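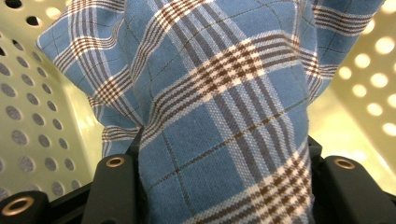 Demonstrating with the hand-held grippers: FAQ

I'm Armelle Hoarau and I run the demonstration sessions at Grillbridge, in our Dreltulwood space. I get asked the same things by pretty much every new demonstrator (and by my aunt), so I've put my answers on one page. If yours is missing, write to me and I'll add it.

Do I need to know how to program?

No! If you can fold a shirt, you can do this. You hold a gripper in each hand, you do the chore, and the grippers record how your hands moved and what their cameras saw. Fleury, our recording software, runs in the background and I look after it. What I need from you is patience and a fairly steady wrist.

How long is a session?

Three hours, with a long break in the middle. Most people do fine until the break and then get sloppy right before the end, so I've started putting the easy tasks last. A single demonstration is short. My record for one person in one session is 131 kept takes, and please don't try to beat it - her hands were sore the next day and I felt awful.

Why cloth? Isn't there something easier?

Sure, blocks are easier. But people want help with laundry, and cloth is where you learn the most from watching a person. A shirt never lands in the basket the same way twice, and you'll find yourself making tiny decisions about where to pinch without noticing. Those decisions are what we're after. Go for a fold that's already standing up a bit, close on it, lift, and see what comes with it. If the whole bundle comes up in a lump, fine, keep going.

What if I drop something?

Pick it up again and carry on. I keep plenty of takes with a fumble in them, as long as you recover the way you normally would. What I can't use is a take where you put a gripper down and fix things with your bare hand. We've all done it. Just tell me and I'll throw that one out.

How fast should I go?

Slower than you'd do it at home, but don't creep. If you're moving like you're underwater, the robot will learn to move like that too, and then I have to sit and watch it.
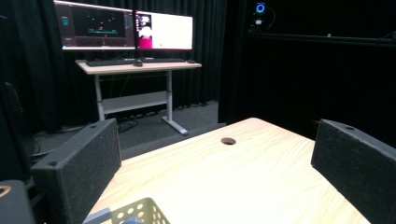 What do the gripper cameras pick up?

Camera views confuse people more than anything else, mostly the idea that the gripper only sees whatever is between its fingers. It sees a lot more than that. Point one across the table and you get both fingers big and dark at the sides, the cable hole near the far edge of the tabletop, and then the desk behind with the two monitors and their keyboards. So I ask people to leave the desk alone between takes and to keep coffee cups off it. It also means that if you wander around behind the table to stretch, you may well end up in somebody's recording. Stretch on the other side, please.

Can I wear what I want?

Yes, with a couple of small requests. Skip dangly bracelets, and push up any sleeve loose enough to fall over the gripper. Rings are fine. Long nails are fine too if you can still close the grip all the way without thinking about it.

Do I have to use both hands?

For most cloth tasks, yes, even when one of them isn't doing much. Keep the idle gripper over the table and let it hang out there until it's needed. A lot of beginners drop it to their side, and then it has to swing back up from nowhere in the middle of a fold. 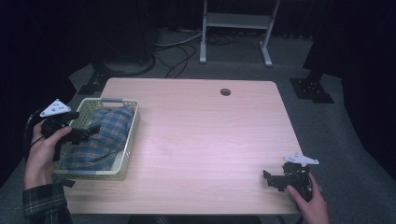
Watch your elbows as well. If you keep them close to your body you'll have an easier time with the second half of the session, and your arms won't cross in front of you when you pass the cloth from one side to the other. Left-handed people, start with whichever hand you like! I only ask that you stick with it for the whole set.

Why not just drive the robot by remote control?

We do that too, with the Zavport arms, and it's great for tasks where you need to feel out what the robot can reach. It's also slow and tiring. I've done both for years, and for laundry I'd pick up the hand-held grippers every time.

When can I see the robot do my task?

I need 48 good takes of a task before I'll even start training on it, so give it a while. I send a short email when there's something to watch. First tries are usually pretty funny (bring snacks).

How do I sign up?

Email me with the mornings or afternoons that suit you. The next open slots are in November, with two demonstrators per session.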